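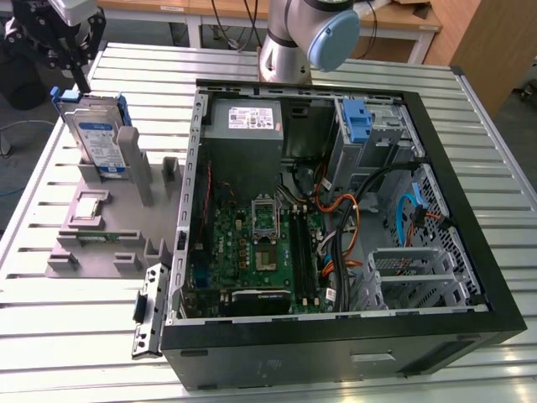

Pokari assembly kit, review on site: progress report for September
Prepared by Jasmina Karagiannis for Maritza Arango

Since the last report we finished the setup part of the review and started the refurbishing tasks. The kit as Pokari offers it has two arms, the gripper set, the control software and a license for one year. The parts tray is sold apart, so please note this in the budget.

The tasks for the desktop computer are the hard disk in its caddy, the memory module and the processor. Kieran Garside wrote the first programs for all of them. The hard disk was the easiest to teach. Memory is slower, as the module must go in straight and the white latches have to be open before. For the processor we only practice the pick from the tray and the approach to the socket. I do not want to permit the full placement until the force limit is checked by Mallik, our service partner. A bent pin costs us the board.

The training course took nearly 24 hours of staff time, more than the offer said. Yurani Echeverri has followed it completely and can now change a program alone. The manual is good on safety and weak on error messages – we have sent six questions to the supplier and received answers to two.

Still open: the price for spare gripper fingers, and whether the license can be moved to the Carhuamaca workshop. Rosaura Espinoza is asking for both in writing.

Next month we continue with the memory task and begin the cable work, for which I expect difficulties.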